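Ticket 3341 — left gripper loses grip signal during cup task
Opened by: Charito Magbanua
Assigned to: Toshiko Miyazaki
Status: open, waiting on parts

Hi Toshiko! Me again, sorry. The left hand-held is doing the thing where the Zevness recorder says "no grip" while I am very much gripping. It started right after lunch, and by 2:30 I'd lost 5 takes in a row. The right one is fine, same software, same everything.

What I tried so far: restarted the recorder, swapped the two cables at the hub (the fault stayed with the left hand, so I don't think it's the hub port or the cable), and ran the finger calibration twice. First calibration passed. Second one stopped at 70 percent and sat there until I gave up and killed it.

Toshiko's reply, 3:10: Can you wiggle the cable where it goes into the body and watch the status light? Also please send me the firmware number.

Okay, wiggled. The light stays green if I hold the cable toward my wrist and drops out when I let it hang — so maybe it's the socket on the gripper itself? Firmware is 97 on both hands. I put one of the old Luangrath straps on to take the weight off the plug and got a few good takes that way, but it pulls on my thumb and I wouldn't want to do a whole shift like that. 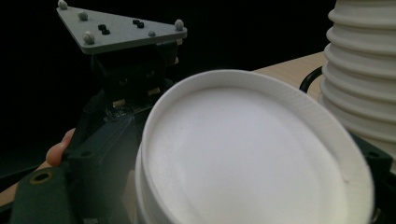
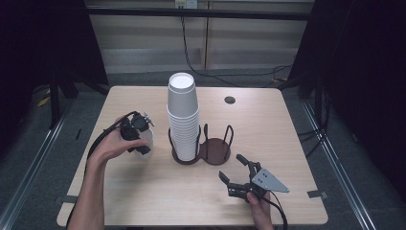 The other thing I wanted to put in here, and tell me if it belongs in a separate ticket, is the daily target. Back when I was on the packing line at Cemetti, a jam was a jam, you hit the button and the line lead wrote down the downtime. Now I'm the one teaching the arms how to pick stuff up (which I like, my back likes it even more!) but a bad take just vanishes from my count as if I'd been on break. The new folks who moved over from packing in September are stressed about it too. Could the recorder log "hardware fault" as its own reason? Even a plain button would do.

Toshiko's reply, 4:05: Socket sounds right to me. I've asked Brasitz for a replacement board. Use the spare left unit from my cabinet until it gets here. I'll open a second ticket for the fault button and copy you on it.

Got the spare, calibrated on the first try. Leaving this one open until the board comes in. Thank you!! — Charito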